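Chapter 8
Planning the Electrical Work in a Small Commercial Building

What you will learn in this chapter

After you finish this chapter, you should be able to explain how an electrical contractor prepares for a job in a shop, an office or a small workshop. You should know the difference between connected load and demand load, read a simple panel schedule, and write a scope of work which the client can understand.

Words to know: service entrance, panel schedule, branch circuit, connected load, demand load, scope of work, shutdown notice, as-built drawing.

8.1 The first visit

In the earlier chapters we worked mostly with houses. A house has one family, and if the power must be off for the afternoon, the family can usually accept it. A commercial building is different. The people inside are earning money while the contractor is working, and there may be customers walking below the ladder. For this reason the first visit to the building is a serious part of the job, and it should be paid the same attention as the wiring itself.

Throughout this chapter we follow one project. The building stands in Ostgate, on a street with small businesses on both sides. On the ground floor there is a bakery, and above it are the offices of Lamptey, a company that prepares payroll for other companies. The owner of the building wishes to divide the upper floor and rent one half to a new tenant. The contractor is called Marklow, and the person who is responsible for the job is Dede Nyarko. She learned the trade in industrial maintenance and moved to commercial work later, so she brings from there the habit of writing everything down.

At the first visit Nyarko did not open her tool bag at all. She asked to see the service entrance, the main panel and the place where the new wall will stand. Then she asked the bakery at what hour the ovens are switched on. The answer was four in the morning, which means that the bakery has its highest use of power when the offices are still dark. This fact is written on no drawing. It can be learned only by asking.

A student who goes on such a visit should bring a notebook, a flashlight, a tape measure and the old drawings, if the owner has them. Old drawings are often wrong. They show what somebody planned to build, and after that other contractors came and changed it. In the Ostgate building the drawing showed a panel with 40 circuit spaces, and the directory inside the door had labels such as "back room" and "old office." Which room was the back room before the last renovation? The present owner could not say.

8.2 Reading the panel

The panel schedule is a table that lists every circuit, the size of its breaker and what the circuit supplies. When the schedule cannot be trusted, the contractor must trace the circuits. This is slow work. It is usually done with a circuit tracer, and a second person stays at the panel while the first one goes from room to room. The two must agree before they begin on how they will speak to each other, and no breaker may be switched off before the tenant has agreed to it.

Payroll work has fixed dates. Lamptey asked that no circuit be touched on the last days of the month, and Marklow accepted this in writing. The tracing report is dated 30/06/2025, and the written agreement permitted only tracing without interruption on that date. The circuits that could not be confirmed with the power on were marked with a question mark and left for later.
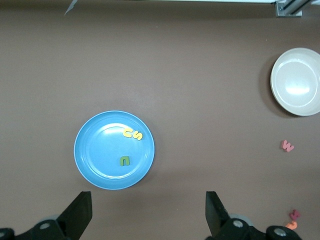

When the tracing is finished, a new schedule is typed and placed inside the panel door. A copy goes to the owner and a copy stays with the contractor. The labels should name the room and the equipment in words that will still have a meaning after the tenant leaves. "Upper floor, north wall receptacles" is a good label. "Manager's desk" is a poor one, as the next manager may prefer to sit near the window.

8.3 Connected load and demand load

The connected load is the sum of all the equipment that is connected to a circuit, a panel or a service. The demand load is the part of this sum that we expect to be in use at the same time. The second number is normally smaller, and the service is sized with its help. The rules for the calculation are given in the electrical code that applies in your area, and you must always work from the edition that your local authority has adopted.

Consider the upper floor. The calculation for the two new halves together gave a connected load of 57 kilowatts, with heating and cooling included. It would be a mistake to add this number directly to the bakery load and then order a larger service. The heating and the cooling do not run together, so in many cases only the larger of the two is counted. It would also be a mistake, and a more dangerous one, to reduce the number only because the owner hopes to save money. Each reduction must have a rule behind it, and the rule should be named in the calculation sheet.

Nyarko used a calculation program called Pliltness, which her company has on all its computers. She nevertheless did the main steps by hand first. If the two results are far from each other, the reason is very often a wrong entry, for example a motor that was entered twice.

8.4 Writing the scope of work

The scope of work is the text that tells the client what will be done and what will not be done. Many quarrels between contractors and clients begin from a scope that was too short. "Rewire upper floor" may seem clear to the person who wrote it. The client may believe that it includes new light fixtures, repair of the ceiling and paint.

A complete scope names the rooms, the circuits, the type of material, the permits, the inspection and the hours of work. It also says who will patch the walls. For the Ostgate project the scope contained this sentence: "Power to the bakery will be interrupted 2 times, after closing hour, with written notice to the tenant before each interruption." The bakery could then plan for its refrigerators, and the final connection was placed in January, when the new tenant had not yet moved in.

In the next section we will go through the complete scope line by line. Before you continue, look at the panel directory in your own school or workplace with your instructor, and write down which labels you would change.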